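Skenport Refurb Bench – Desktop Safety Check
Site: Juloreo
Date: 6/2/20

1. Power cord unplugged before side panel comes off – OK
Comment: Cord was hanging over the aisle. Coiled and moved.

2. Wrist strap clipped to bare metal – OK

3. Case flat and stable on the bench – OK
Comment: Tower on its side, open side up. Keep the latch bracket clear of sleeves.

4. Power supply closed and label readable – OK
Comment: Do not open the unit. Bad ones go in the Famivent bin.

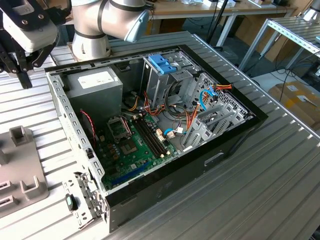 5. CPU socket – NEEDS ACTION
Comment: Socket is empty. Fit a cover before the case goes on the shelf, and keep fingers off the contacts.

6. Cables – NEEDS ACTION
Comment: Power leads are tangled across the middle. Tie them back before any power test.

7. Shelf load under 100 lb – OK

Recheck items 5 and 6 before release. Next full check in November.
Checked by: Ilie bench lead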